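Slide 1. Title: Folding laundry with two arms, Grilstead workshop build.
Say where we are: shared space, evenings only, started in August. Parts budget was 700 and we went over it.

Slide 2. Why cloth
A box keeps its shape when you pick it up. Cloth doesn't, so every grasp is a new problem. Pause, then next slide.

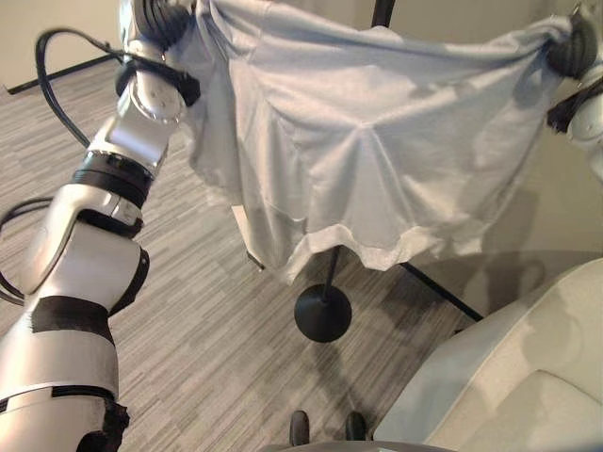

We split the job into stages: find two corners, lift, stretch, lay down, fold. Stretching gave the least trouble once we slowed the arms. Planner is Ayala, running on the old workshop PC.

Slide 3. Numbers
231 attempts logged, 143 with both corners found. Mention that a bad first corner spoils everything after it.
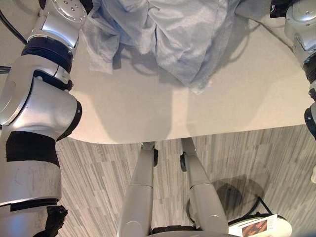
Finding corners is still the weak part. We use one overhead lamp, and shadows are read as edges. Point to the grey curved ones on the white tabletop, which follow the arms — then to the heavy folds in the blue cloth. Second lamp is on order from Plamport.

Slide 4. Next
Softer finger pads, then towels of about 75 cm. Leave five minutes for questions.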